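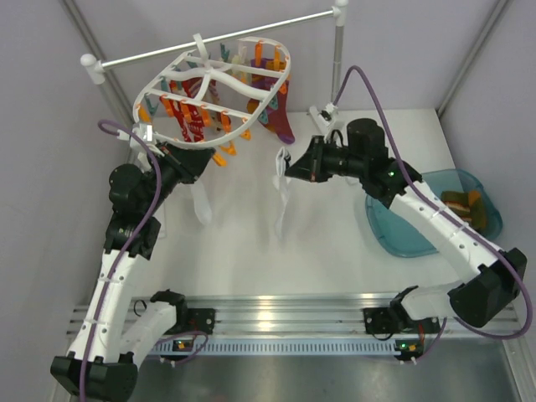
Skiltau two-arm bench kit: review after 1,000 cycles

Grimport sells the Skiltau as a ready-to-run pair of follower arms with two smaller leader arms for teaching. Ours has been on laundry work since April, clipping socks to a small drying rack and taking them off again. I bought it for the shop in Eide and it has run most working mornings.

Assembly took an afternoon. The leader arms bolt to an aluminum rail at the front, within easy reach, and the manual is clear on motor numbering. It is poor on cable routing. It has one drawing, of the left arm, and leaves the right to the builder.

That is where the fault came from. At cycle 640 the right arm dropped out in the middle of a handover. The left gripper was holding the rack by its edge. The right arm lost torque at the shoulder, fell across the table and pulled the rack down with it. The left arm kept driving to its target for 6 seconds before it stopped on overload. One gripper finger cracked. No injury, but my hand had been in there a minute earlier to free a clip.

The cause was a connector at the base of the right arm, worked loose by the cable loop tugging on it at full reach. I could repeat the dropout by hand every time. A strain relief and 40 mm of extra slack fixed it, and there have been no dropouts in the cycles after that.

The loose plug is a small matter. The larger one is that each arm watches only itself. A lost motor on one side does not stop the other, and the indicator light on the failed arm stayed green throughout. Stidska, the control software, logged the error but took no action. Version 6 adds a linked stop, off by default. Turn it on. With it enabled I pulled the plug 100 times and the second arm halted on every pull.

There is no emergency stop in the box. I wired one into the motor supply – note that cutting power drops both arms, so keep the space under them clear.

Grip on thin knits is good. Thick socks slip if held by the cuff. The clips on a cheap rack are harder work than the fabric, and most of our ordinary failed cycles are missed clips.

Grimport replaced the finger free of charge and said the manual would be revised. The copy on their site still has the one drawing.

Rating: 3 out of 5. It would be 4 with the linked stop on by default.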